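Search this site Search Go

Course Notes > Robotics for the Home > Product Reviews

Posted in August by your instructor

Handout 6: Looking at a gripper kit before you spend the lab's money

Okay, so last time we talked about why cloth is such a pain for robots. I want to spend this session on one product and go through it the way I'd go through it if I were buying it with my own cash. The kit is the Flillar, sold by Tovanik, and it's a two-finger gripper with a small camera at the wrist, a mounting plate and a software license. List price for the teaching bundle is $2471, so we're not talking pocket change (I've had cheaper cars).

What you get in the box: the gripper, two sets of finger pads, the camera and its bracket, a cable that is too short, and a card with a download code. The arm is extra. We're using the Leverbridge arm you already know from handout 3, and the plate bolted straight on, which made me very happy after the afternoon I lost to the previous one.

Setup took me 49 minutes from opening the box to the first open-and-close. Most of that was the license server. If you're doing the optional lab, please get your login sorted before you come in! The calibration routine is fine. It asks you to close the fingers on nothing, then on the little foam block, then on nothing again, and it saves the numbers in a file called "default," so rename yours or the next group will wipe it out.

Now the part I care about, knitwear. Tovanik's brochure leans hard on laundry and tidying, and their demo clips are all flat towels on a flat table. A towel on a table is about as friendly as cloth gets. So I set us a meaner task, and you'll be repeating it in the lab: a rolled knit, down at floor level, with drying gear standing near it. 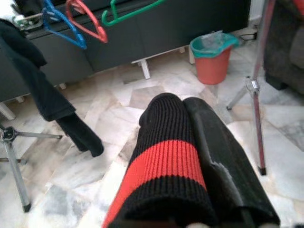
Fig. 1. Wrist camera view: gripper finger alongside the rolled red and black knit, marble floor behind.

Look at how much of the view the finger and the roll eat up. This is the first thing I'd mark the kit down for. Once you're in close, the finger sits right beside the cloth and hides whatever is past it, and you're left guessing how much material is on the far side. In exchange you get a really good look at the surface. You can make out the ribs in the black and in the red stripe, and for a texture-based grasp planner that's gold. Remember our discussion of features? Ribbing gives you lines, lines give you a direction, and a direction tells you how to turn the wrist.

Then there's the background. Veined stone is full of edges that have nothing to do with your sweater, sock, scarf or whatever you happen to be picking up. Add hangers and shiny stand legs and a plain edge detector will find you fifty things to grab. The segmentation tool that ships with Flillar has a "clutter" slider, and I'd start it at 15 and go up slowly. The manual says to leave it alone. I disagree with the manual.

Force settings. The default grip is meant for rigid stuff and it squeezes harder than you want on a roll. A roll gives, then it gives some more, and then it starts to unroll out the top like toothpaste. Go to the soft profile, and set the hold delay to 15 as well (same number, different menu, don't mix them up, I did). Come in with the fingers along the length of the roll. Coming across the end is asking for trouble.

Finger pads: check them before every session and write down what you see. Look at the gray scuffed patch on the finger in Fig. 1. Wear like that matters for cloth, where you're counting on friction for pretty much everything, and I'd want the price of spare pads in any budget you hand me. Tovanik sells them in pairs only.

How does it stack up? The other kit on our shortlist is the Mackay. It has wider pads and no wrist camera, and you'd be hanging your own camera overhead. For flat folding I'd pick Mackay. For picking things up off a floor between stand legs, an overhead camera loses sight of the fingers all the time, and I'd rather have the close view with all its problems. Your answer may be different, and that's okay as long as you can back it up.

For your write-up, one page please:
- Which kit would you buy for a floor pickup task, and what would change your mind?
- What would you do about the part of the cloth the finger hides? A second camera is an allowed answer but tell me where it goes.
- Pick one setting from the soft profile and explain what it does to a rolled knit and to a flat one.

Bring the calibration file from your own group to the lab, with your group's name on it, plus the longer cable if you signed one out.

Tagged: grippers, soft goods, kit reviews, lab prep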